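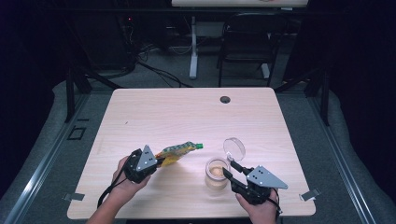 Carol Bainbridge
Quelqu'un a suivi le décret sur les aides à la culture du lin ? Chez nous 14 hectares, dossier déposé en May... pardon en mai, aucune nouvelle. La coop Kettunen dit que c'est 235 euros l'hectare, la chambre dit autre chose. Et faut garder un échantillon de graine par parcelle. Moi c'est dans un petit bocal rond en verre, comme sur la photo, ça suffit ou pas ??

Toivo Pesonen
Le bocal oui, mais étiqueté et daté. 235 c'est le taux pour les surfaces sous contrat. Sans contrat t'as 97, point.

Carol Bainbridge
97 ?? Même pas de quoi payer la semence. On m'avait pas dit ça à la réunion.

Eusebio Rengifo
Pas d'accord avec Toivo. Le contrat peut être signé aprés le semis, c'est dans l'annexe. Mon voisin l'a fait avec Sitis, il est passé au taux plein.

Toivo Pesonen
L'annexe parle du chanvre, pas du lin. Relis.

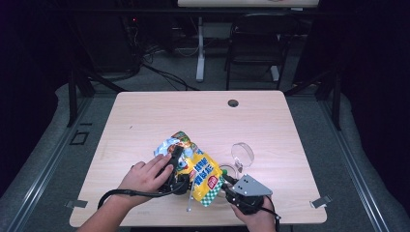 Impi Kinnunen
Relu ce matin. Le mot c'est « plantes à fibres » – donc les deux. Par contre délai : le contrat doit arriver avant la fin de l'instruction. Carol, appelle avant, par mail ils répondent jamais.

Eusebio Rengifo
Merci Impi. C'est ce que je disais.

Toivo Pesonen
Mouais. La version que j'ai dit chanvre. Peut etre l'ancienne. N'empêche que 600 dossiers pour deux personnes au bureau, les contrats tardifs ils vont les refuser, vous verrez.

Carol Bainbridge
Bon j'appelle demain. Kettunen veut bien me faire un contrat mais sur 8 ha seulement. On peut mélanger les deux taux ?

Impi Kinnunen
Oui, une ligne par parcelle.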